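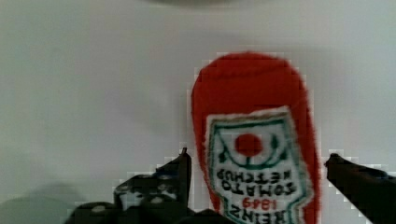 I make meatloaf about twice a month from October on, and I changed the recipe enough last winter that I should write it down again.

The old version used crushed crackers. Now I tear up 2 slices of stale sandwich bread and soak them in milk while I chop the onion. The loaf holds together better and slices clean the next day, and in our house the next day is when most of it gets eaten.

For the meat I use 2 pounds of ground beef, the regular kind from Carnon Market. Lean beef makes a dry loaf. I cook the onion in butter first and let it cool a little, then everything goes in one bowl with 2 eggs, salt, pepper and a spoonful of mustard. Mix it with your hands and stop when it looks even.

I quit using the loaf pan. I shape the meat on a sheet pan and bake it at 350 for just over an hour. The glaze is ketchup, brown sugar and cider vinegar - half goes on at the start and the rest for the last 15 minutes.

Aarti Pandey asked if it can be made ahead. Yes. I shape it the night before, cover it and leave it in the fridge for up to 24 hours. It needs an extra 5 or 10 minutes in the oven if it goes in cold.

It also freezes fine in slices. I wrap each one and heat it in a covered skillet with a splash of water. My husband eats his cold on toast with pickles.

We had it Monday with mashed potatoes and green beans. I forgot the mustard and it was a little flat, so don't skip that. Next time I want to try half pork, if the store has any that isn't already seasoned.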